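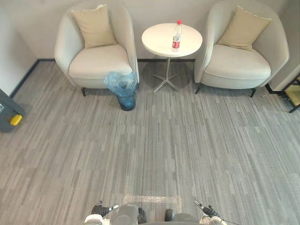
Sep 1, 2025

Team Kistetti, lounge course. Treloar's list for today: drive up to the table, take the bottle, back off, put it in the wastebasket. Same task as the Hanlow round in November, only there we won't know the room ahead of time.

Start position is the near end of the carpet, facing the two armchairs. Arms low and tucked in for driving. Speed limit left at 20 percent because of the corner on the right.

Morning. Base drove straight enough with the new wheel offsets. Depth looked fine on the chairs. The planner kept treating the strip of clear tape on the carpet as a step and stopping short of it. Raised the floor threshold by 5 mm and it went over. Heywood wants to know if the higher threshold will make us miss cables. It might. Put it on the list for Wednesday.

Table detection is good, bottle detection is not. The red cap gets picked up every time but the clear part comes back as holes, so the grasp point lands too high. Tried fitting a cylinder down from the cap and taking the label as the middle. Better, still jumps around when the chair cushions are in the crop. Cropped to the tabletop only and it settled.

Afternoon. First grasps with the right arm. Wrist came in at a bad angle and bumped the tabletop edge. Moved the approach up and turned the wrist in. Next three were clean. Left arm not tried yet — its calibration file is from before the summer and I don't trust it.

Wastebasket is the part that worries me. The blue bag is bunched up over the rim and the opening we compute is a different shape on each run. It also sits close in between the left chair and the table, so the arm has to come down from above. Colin Treloar says the rules let us ask for the bin to be moved once, for a penalty. I would sooner solve it.

Logs are runs 1 to 49 in the Trirnell folder. Run 31 is junk, I forgot to start the arm recorder. Timeout is now 1000 ms on the gripper node, was half that.

To do:
Redo left arm calibration
Bin opening: try a fixed circle at rim height, ignore the bag
Check threshold against a cable on the floor
Charge both packs overnight — second one was low when I got in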